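Clirndale Shoe Components -- Monthly Storage and Floor Check
Area: sole storage, yellow shelving and floor bins
Month: January
Checked by: Xuân Tăng
Reviewed by: Chak-lun Hsiao

Mark each line OK, FIX or N/A. Write a comment for anything marked FIX.

SHELVING

1. Uprights and diagonal braces tight, no bends. OK
Comment: Brace bolt on the Rolier unit by the back door retightened during the check.

2. Shelf surfaces free of oil, glue and sharp burrs. FIX
Comment: Glue spots on two shelves. Scrape and wipe before the next delivery.

3. Load label posted and readable. FIX
Comment: Label on the Luvside unit is worn. It should read 200 lb per shelf. New one ordered.

4. Nothing hanging over the shelf edge. OK

5. Small parts kept on the lower shelves, trays on the top shelf. OK
Comment: Keep it this way. Last month trays were stacked 4 high on a top shelf and had to come down.

FLOOR BINS

6. Bins free of cracks, rims smooth. OK
Comment: One cracked bin was thrown out in the fall and has been replaced.

7. Aisle clear between bins and shelving. FIX
Comment: Tight at the far end. Move the Kong pallet back to the wall line.

8. Bin liners flat and clean. OK
Comment: Cardboard is fine as a liner. Change it when it gets soft or picks up grit. The clear bins are easier to check than the old gray ones -- please do not put paper over the sides.

9. Soles lifted out by the edges and looked over at toe and heel. OK
Comment: Dark glossy soles show scuffs quickly. Tilt them to the light before they go on the rack.
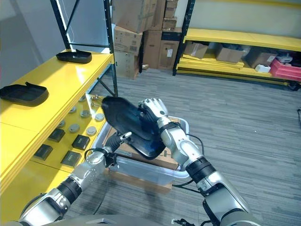 Scuffed pieces go on the reject cart with a tag. Do not put them back in the bin. Stock count at the time of the check was 1,407 pairs, well under the 2,000 limit for this area.

GENERAL

10. Fire extinguisher in place, gauge in the green. OK

11. Lights working over all aisles. FIX
Comment: One tube flickers over the packing bench. Work order is in.

12. Floor swept, no loose straps or tape. OK
Comment: Strap cutter was missing from its hook. Found on the bench and put back.

Open items: 2, 3, 7, 11. Xuân to recheck items 2 and 7 at the start of next week. Items 3 and 11 stay open until the parts arrive -- C. Hsiao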